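## Swapping computer parts at the kitchen table

I've been fixing up old desktop computers since my kids were small, first for the family and now for pretty much everyone on our end of Kisthorpe, and I still do it at the kitchen table with the good lamp pulled over. Most of what goes wrong has nothing to do with being clever. It's fingerprints, lost screws and pulling too hard! So these are my habits, in no special order.

**Clear the table, then clear it again.** I wipe it down, let it dry and lay out an old bath towel folded in half. Screws don't bounce off a towel. (They do vanish under my refrigerator, where I'm sure there are 200 of them by now.)

**Use a muffin tin.** One cup for each step, going left to right, so the screws that came out last are the first ones back in. I stick a bit of masking tape by each cup and write "side panel" or "fan" on it. An egg carton works too, but mine tipped over once and I spent a whole evening on my knees.

**Check the screwdriver before you lean on it.** If the head is a little star shape, you want the star bit in the right size, and a flat blade that "sort of fits" will chew it up. My bit set lives in a cookie tin with a strip of felt in the bottom. Abhishek Bhatia from the repair night at Werkerora gave me half of those bits and I've nearly worn out two of them.

**Hold everything by the edges.** Plates, cards, covers, all of it. I wash my hands first and skip the hand cream, then pick the part up by two opposite sides, the way you'd hold a photo print. Anything with gold-colored contacts gets extra respect from me: I don't touch those, and I don't rub them with my sleeve either, though I used to. 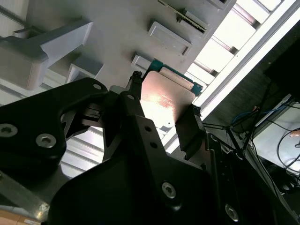 The other thing about shiny metal parts is that they show every smudge. If I do leave a thumbprint, I dab a lint-free cloth with a little rubbing alcohol, wipe once in one direction and give it a minute before it goes anywhere near the board. Paper towels leave fuzz, so those stay on the roll.

**Go slow when you line things up.** Set the part over its spot, look at it from the side and from the top, and only then let it down. If it wants force, I stop and look for a latch or a tab I've missed. There's nearly always one, and nearly always on the side away from the lamp.

**Tie the cables back before you start.** Soft twist ties from bread bags do fine, or those little hook-and-loop strips. I pull the whole bunch to one side and tie it loosely, then take one picture with my phone so I know what went where.

And put the kettle on *after* you've closed the case, with the cups on the counter. I have ruined one keyboard and a perfectly nice towel that way.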